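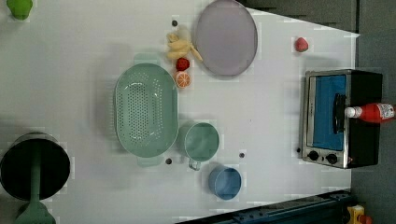
Toy kitchen items on a white table, with the mint-green colander near the centre.

Gronditz Household Words
Data card and README, second release

Summary

Gronditz Household Words is a collection of written records of the names that people give to ordinary things in the home. It covers kitchen goods, linen, cleaning tools, furniture and small repairs. Each record gives one word or phrase, the object it refers to, the district in which it was collected and a short note on use. The collection is held by the Vilmont Language Archive and is intended for work on regional vocabulary, dictionary writing and the teaching of English.

Contents

The release contains 1,000 records, arranged under 515 headings. A heading is the plain name of an object, such as "colander" or "tea towel". A heading may have a single record or several, depending on how many different names were collected. Of the records, 400 carry a sample sentence supplied by the speaker. The remainder have a note on use only.

Files

records.csv: the main table, one record to a line
headings.csv: the list of headings, with plain definitions
districts.csv: the 12 districts and their codes
notes.txt: longer remarks on difficult headings
changes.txt: differences between the first and second releases

All files are in UTF-8. Fields are separated by commas, and any field that contains a comma is placed in double quotation marks.

Fields in records.csv

id: a number that is unique to the record and will not be used again if the record is withdrawn
heading: the plain name, as given in headings.csv
word: the word or phrase as the speaker gave it
district: a two-letter code
age_band: under 30, 30 to 59, or 60 and over
use: current, remembered or heard from others
sentence: a sample sentence, where one was given

Collection

Records were gathered by written form and by interview. Speakers were asked what they called a thing at home, what their parents had called it, and whether they would use the same word with a stranger. Forms were returned to the Archive and entered by staff using the Costix entry tool. Spelling was left as the speaker wrote it. Where a word was taken down in an interview, the speaker was asked to approve the spelling before it was entered.
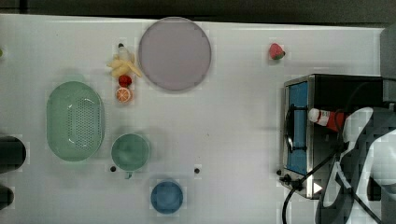 Words for drinking vessels caused the most difficulty. Many speakers used "cup" for every vessel with a handle, while others kept "cup" for a vessel that has a saucer and "mug" for one that has not. The headings follow the second practice. Records from speakers who made no distinction are entered under both headings and marked "shared" in notes.txt.

Known limits

Speakers aged 60 and over are present in greater numbers than in the population of the districts. The Kamath district was added in October, after the main collection had closed, and is covered by interview only. Words for electrical goods are few and should not be used as the basis for general statements. The absence of a word from a district does not show that the word is unknown there.

Privacy

Names and addresses were removed before entry. Sample sentences that mentioned a family member by name have been altered, and the altered word is shown in square brackets.

Terms of use

The collection may be copied and used for study and teaching, provided that the Archive is named as the source. Permission in writing is required for use in a product offered for sale.

Corrections

Corrections should be sent to the Archive with the record number and the file name. Those received by Mon 30 December will be considered for the third release.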